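Gellthorpe Observatory to open rebuilt telescope to public bookings

March 22, 2024

Gellthorpe Observatory will reopen its main dome next month after a refit that has replaced the telescope's mirror cell, drive motors and control software. Public viewing nights will resume on the first clear evening after the Easter holidays, and schools in the Kevilmont area can apply for observing time from today.

The Bustos Reflector, a 60-centimetre telescope used for teaching and for long-term measurements of variable stars, has been out of service since November. During that time the observatory's older refractor was used for visitors, but no research observations were made.

What has changed

The original drive had begun to slip when the telescope was pointed low in the south, and exposures longer than a few minutes often had to be thrown away. The new motors correct their position continuously and can follow a target from rising to setting without being reset by hand.

The mirror was removed, cleaned and recoated. It now rests on a new support that spreads its weight evenly as the telescope tilts. Test images taken over nine nights show round stars across the whole field of view, including the corners, where they used to be stretched.

A new camera and filter wheel have also been fitted. The camera is cooled to reduce electronic noise, and the wheel carries seven filters, two of them for studying the gas in nebulae.

Variable star programme

The observatory keeps a list of 128 variable stars that it measures on a regular basis. Most are red giants that brighten and fade over several months. Of these, 37 have been followed since the programme began and will be given priority in the first weeks so that the gap in their records is kept as short as possible.

Measurements will be stored in Plastora, the observatory's own archive, which can be searched free of charge. Each entry gives the date, filter, brightness and estimated error. Images can be requested by email and will be sent as compressed files.

Time for schools

Schools and colleges may apply for up to three hours of observing time per term. Pupils choose their own targets from a printed guide, and the observing is done by staff on the next suitable night. Classes that wish to attend in person can do so between October and March, when it is dark early enough.

Suitable targets for spring include the galaxies of Leo and Virgo, the globular cluster M3 and the double star Algieba. The Moon and bright planets are better seen through the refractor and will not be scheduled on the main telescope.

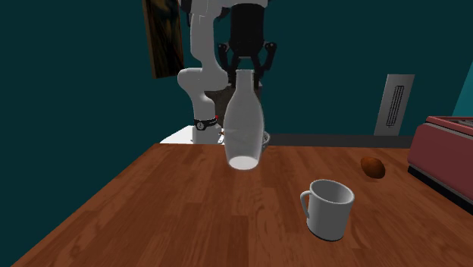 Visiting the observatory

Public evenings are limited to 80 people and must be booked in advance. They begin with a short talk in the lecture room, followed by viewing in both domes. If the sky is cloudy the talk goes ahead and tickets may be used again on a later date.

The dome is unheated, so warm clothing is advised. There is step-free access to the lecture room and the refractor. The platform of the main telescope is reached by stairs, and a screen on the ground floor shows the view from the camera.

Bookings and school applications can be made through the observatory website or by calling the office on weekday afternoons.

Notes for editors

Gellthorpe Observatory stands on high ground north of Kevilmont. Press visits to the dome can be arranged during daylight hours before the reopening. Test images of M3 and the galaxy M66 are available from the press office on request.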